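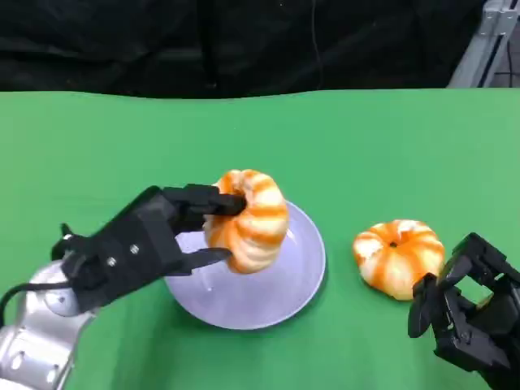

Lindsay Pryor wrote that the clock ran well for nine days after she hung it, then lost 30 minutes in one night, and since then it stops whenever the minute hand is climbing from the six to the nine. She has already changed the battery two times and would like to know if she must send the whole clock back to us or if she can repair it at home.

Ticket 1353
Product: Prasatwood wall clock, model Jia, 46 cm dial
Opened by: Lindsay Pryor, Ilimthorpe
Handled by: Lộc Dương, Lelerstead Clocks, customer support
Wednesday, June 27, 2018
3 comments | 2 shares

09:40
Dear Lindsay, thank you for the clear message. When a clock stops on the left side of the dial, the movement has to lift the weight of the minute hand there, so a small problem is enough to stop it. I would like to check three or four things before we speak about a return. Please do not bend anything yet.

First, which type of battery did you use? The Jia needs one ordinary alkaline AA. Rechargeable batteries give a lower voltage, and with a dial of this size the hands are long and the movement feels the difference.

10:15
Customer answers: the first battery was the rechargeable type, the second was alkaline from a new packet. Stops with both. With the alkaline it went a little longer, until the minute hand was almost at the nine.

10:30
Asked the customer to take the clock down, lay it on its back on a soft towel and let it run for two hours. If it keeps time lying flat, the motor is probably good and the fault is in the hands or in the balance.

12:50
Customer answers: kept good time lying flat, no stop. She hung it again and it stopped after 20 minutes, same place.

13:05
Asked her to look from the side, with the eyes at the level of the glass, while she turns the setting wheel at the back slowly through one full hour. She should watch the space between the minute hand and the hour hand, and also between the minute hand and the glass.

13:35
Customer answers: the minute hand does not touch the glass. It passes very close over the hour hand, but she does not think they touch. She noticed that the small round counterweight on the short end of the minute hand can be moved with a finger. She asks if this is normal.

13:50
No, it is not normal. On this model the counterweight is held by a small screw from behind, and it must not move. If it slides towards the centre, the long end of the hand becomes too heavy and the motor can not lift it.

Instructions sent:
1. Remove the battery.
2. Open the four clips of the front ring and lift the glass off with two hands.
3. Turn the small nut in the centre to the left and take off the minute hand. The hour hand can stay.
4. Push the counterweight to the outer end of the short arm, until it meets the little stop.
5. Tighten the screw behind it. A 1.5 mm screwdriver fits. Firm is enough, the thread is brass.
6. Put the hand back pointing to twelve, with the nut only finger tight. If the nut is too tight it will stop the clock also.
7. Close the glass, put in the alkaline battery, set the time from the back wheel only.

15:20
Customer answers: done, the screw was nearly out. She had to use a screwdriver from a spectacles kit. Clock is on the wall and has passed the nine one time.

15:30
Very good. Please leave it overnight and write to me tomorrow with the time it shows. I keep the ticket open. I also checked the older tickets for this model and found the same complaint in number 1032, from October, closed with a new minute hand. I have put a note to the workshop to look at the screws of the Jia hands before packing. If yours becomes loose again I will send a new hand, and you do not need to return the clock.

Status: waiting for customer

Lelerstead Clocks support desk | Contact us | Back to top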